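Esudix 2.0 Released: Planning Software for Two-Armed Workcells Now Admits When It Is Guessing

Lukik's new version adds an uncertainty-aware planner, a log people can read, and a stop button in the place where users kept looking for one

BRUDEMITZ, June 2021
By the Lukik press desk

Lukik today released Esudix 2.0, a major update to its perception and planning software for tabletop workcells with two arms. The new version is available to all current license holders at no extra cost, and to everyone else at the usual cost, which the sales team is happy to discuss at length.

Esudix takes in what a fixed camera sees, works out what is probably on the table, decides which arm should deal with it, and sends both arms along paths that do not end in the middle of each other. Version 1 did this with great confidence. Version 2 does it with somewhat less confidence and much better results.

"The old planner had the temperament of a man who won't ask for directions," said Polyxeni Galanis, head of planning software at Lukik. "It would look at a clear box on a wood table, decide the box was wood, and drive on. We've spent most of a year teaching it to say 'I'm not sure, let me look again.' Some of us could use the same update."

What is new in the planner

The biggest change is under the hood. In earlier releases, the perception module handed the planner a single best guess for each object: this is a cup, it is here, it is turned this way. The planner took the guess as gospel. If the cup was in truth turned the other way, the gripper found out first.

Esudix 2.0 passes along a spread of guesses for each object, with a weight on each one. The planner then picks a motion that holds up across most of them. If no such motion exists, it asks for another look or moves on to something easier and comes back. Users of the early access build reported that this last habit made the system seem almost thoughtful, though we would caution against reading too much into it. It also skips hard things for no better reason than a slightly wrong threshold, and there is now a setting for that.

Arm assignment has been rewritten as well. Version 1 split the table down the middle and gave each arm its half, an arrangement familiar to anyone who has shared a back seat with a sibling. It was easy to explain and it fell apart whenever the work sat near the line. The new scheduler lets either arm claim any object it can reach, keeps a moving no-go zone around each arm, and settles disputes by asking which choice leaves the other arm with more to do. Disputes are settled in favor of the busier plan, so idle time drops. So does the amount of polite hovering.

Why kitchen things

Most planning software is shown off with colored blocks. Blocks are lovely. They are square, they are dull, they stay where they are put, and no customer has ever called Lukik to ask for help moving them. Our test tables lean on dishes, trays, clear plastic and small dry stuff that spreads, and the reason is plain spite toward our own software. Clear walls let the tabletop show through and confuse depth estimates. Cups on their sides offer a gripper very little of what it was promised. A rack full of slots and pegs is a collision checker's idea of a bad afternoon.

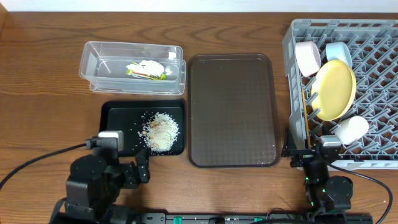 Loose grains get a section of their own in the release notes. Version 1 treated a pile of rice-like material in one of two ways. Either it was a single solid object, to be picked up whole, or it was a great many very small objects, each of which deserved its own plan. The second reading once produced a job queue of 1490 items and a fan noise that people came in from the hallway to hear. Esudix 2.0 has a third category, called "spread," for anything better described by an area and an edge than by a list. A spread can be avoided, pushed, or left alone, and the default is to leave it alone.

Dish racks also receive special treatment. The collision model used to wrap a rack in one big box, which was safe and also meant that nothing could ever be placed in it or taken out of it. The new model keeps the openings open. It costs more to compute, so it is only loaded when an arm plans to go near the rack, and it is dropped again afterward.

The numbers, such as they are

Lukik ran the final release candidate through 1083 pick-and-place attempts in May at its Brudemitz workshop. Of those, 171 triggered a second look before the arm committed to a grasp. Under the old planner all of those would have gone straight ahead, and we know from long experience how that tends to go.

A further 111 attempts were called off by the software before contact. We debated whether to put that figure in a press release. Our view is that a planner that gives up early is cheaper than one that gives up late, and the people who sweep the workshop floor agreed with us strongly. Full results, including the failures and the ones we argued over, are posted with the release notes.

We are not publishing a comparison with anyone else's software. Every such comparison we have ever read was won by the company that wrote it.

A log for human beings

Users of version 1 were kind about many things. The log was not one of them. It recorded each decision as a row of numbers, in an order that made sense to the engineer who wrote it, who has since moved to another team and does not wish to be contacted.

Version 2 writes in sentences. A typical entry reads: "Right arm skipped cup, grasp uncertain, will retry after plate." The numbers are still there for those who want them, one click down. Each entry also links to the camera view the planner was working from at the time, so that users can compare what the software believed with what was on the table. Early users tell us that this has shortened arguments and, in a few cases, started better ones.

There is also a replay tool. Pick any moment in a run, change one setting, and Esudix will show the plan it would have made with that setting in place. It does not move the arms. This had to be added to the tool's opening screen in large type after the first week.

The stop button

In version 1, the on-screen stop button lived in a menu. It was a well-organized menu. In version 2, the button is large, red, and always in the top right corner, and it cannot be moved, resized, recolored or hidden by a theme. It is still a software button and does not take the place of the physical emergency stop that every cell must have. The installer now asks users to confirm that they have one and where it is, and "somewhere" is not accepted as an answer.

Lawal support

Esudix 2.0 works directly with Lawal, the open task description format that many of our users already write by hand. A Lawal file says what should end up where and leaves the rest to the planner. Previous versions could read these files after a conversion step that most people performed by asking a coworker. Now they load as is.

"Writing a task should feel like leaving a note on the fridge," said Galanis. "Cups in the rack, don't touch the grains, stop if anything looks odd. We aren't all the way there. You do still need the curly braces."

What it does not do

Esudix 2.0 does not learn from your table overnight, and it does not talk. It has trouble with mirror-bright metal, thin sticks lying against a busy background, and anything soft that changes shape once it is held. A crumpled packet remains a coin toss with a good user interface. Work on soft items is planned for a later release, and we have learned not to say which one.

Availability

The update can be downloaded now from the customer portal. It needs one fixed camera with a clear view of the work area; a second camera helps but is not required. Settings from version 1 carry over, apart from the left/right split, which has been retired with thanks. Teams moving a live cell should plan for a fresh camera calibration and run the replay tool on a few old jobs first.

About Lukik

Lukik makes perception, planning and log software for small workcells. The company is based in Brudemitz, in a building that used to store pianos and still has the freight elevator to prove it.

Comments

torquewrench_dan: The "many very small objects" thing happened to us with lentils. We let it run over lunch to see what it would do. It was still planning when we got back.

M. Okell: Does the new rack model work if the rack gets bumped mid-run, or do I have to re-register it? The release notes say "should be fine," and I've been hurt before.

Lukik Support: @M. Okell Small bumps are picked up on the next look. If it moves more than a slot's width, re-register it. We'll fix the wording.

gripperless: Please bring back the left/right split as an option. My cell is one long table, the two halves do different jobs, and it worked great.

hallway_listener: Can confirm the fan noise.

Contact: Lukik press desk, Brudemitz | © 2021 Lukik. All rights reserved. | Back to top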